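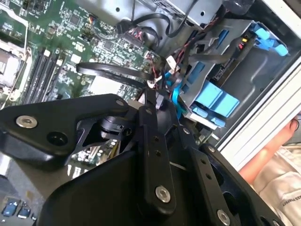

Inside the open computer tower, close up

Home Explore Notifications Lists Profile

Search posts and people

Garnet Grewal
30th June
Back from the salt marsh at Kellen and my boots may never recover! We've been mapping old drainage ditches with Nevzat Altıntaş, who has far more patience with tide tables than I'll ever have.

The satellite scenes we started from are lovely for the big picture, but a ditch you can step across simply vanishes in them - so it's back to walking the bank with a pole and a notebook, and I must say I love it.

We logged 867 points this season, going right back to February when the creek was over the path. Most of the ditches on the Pomia side are silting up by themselves, and there's glasswort coming in along the edges, which made my whole week.
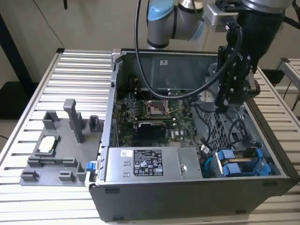

Tower on its side, graphics card in its slot

The 300 metres nearest the sluice are another matter, still draining hard on every ebb. Nevzat would like to block those first and I'm inclined to agree, though I'd want another winter of levels before anyone brings a digger near it.

Draft map goes to Josine next. If you've got old photos of the marsh, do send them my way, however blurry!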